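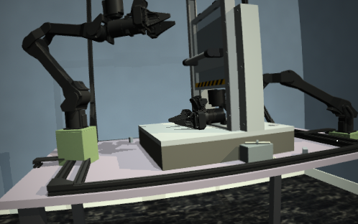 The case for testing grippers in simulation first

Most gripper comparisons I read are too kind to the gripper. Somebody bolts it to an arm, picks up a foam cube and a bottle, and reports a success rate. Then a shop buys it and asks it to work around a machine, and the fingers hit the housing before they get anywhere near the part.

I think a gripper should be judged next to the machine it will serve, and I think the first round of judging should be done in simulation. I held the opposite view until last January. At Tusora we had always tested on hardware, and I was proud of that. Simulated contact is still poor. Friction is a number someone typed in, and a thin part will jitter between two fingers in a way no real part does.

What changed my mind was a comparison Mehrangiz Abbasi set up between the Rashti fingers and the Flallar fingers. She modeled two arms at a table with a machine between them and ran 542 attempts, nearly all of them overnight. We could not have done 50 by hand in that time. She didn't care much about the grip itself. She wanted to know how often each gripper could reach the work at all, and from which angles.

The Rashti got to the target in 270 of those attempts. That sounds bad, and on a sales sheet it would be. But when she sorted the failures, most came from 4 approach angles that we would never use on a real line. The Flallar did better overall and worse on the angles we cared about. A single success rate would have pointed us to the wrong one.

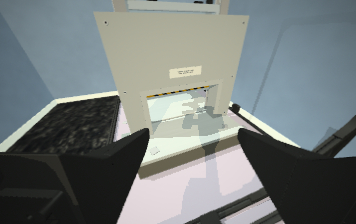

The wrist camera is the other reason. People pick a gripper and a camera separately, then find that the fingers cover the one spot the controller needs to see. In simulation you can move the camera 10 millimeters, run it again, and look at the view before anyone drills a bracket. We went through three mounts in an afternoon. On the bench each of those is a new part and a new calibration.

Ardalan Asadi, who runs our bench, disagrees with me on some of this. He says people trust a clean render too much, and that cables, dust and a slightly bent finger decide more than geometry does. He has a point about cables. Our Nundomden arm lost a week to a hose that was never in the model.

So I would not buy on simulated results alone, and I would not publish a grip force from one. Reach, clearance and camera view are different. Those are geometry questions, and the model answers them well enough to drop the bad options – which leaves more bench time for the two or three that deserve it.

I would also like vendors to ship finger models with honest dimensions, including the screws. The Flallar files left out the mounting plate, and we had to measure it ourselves.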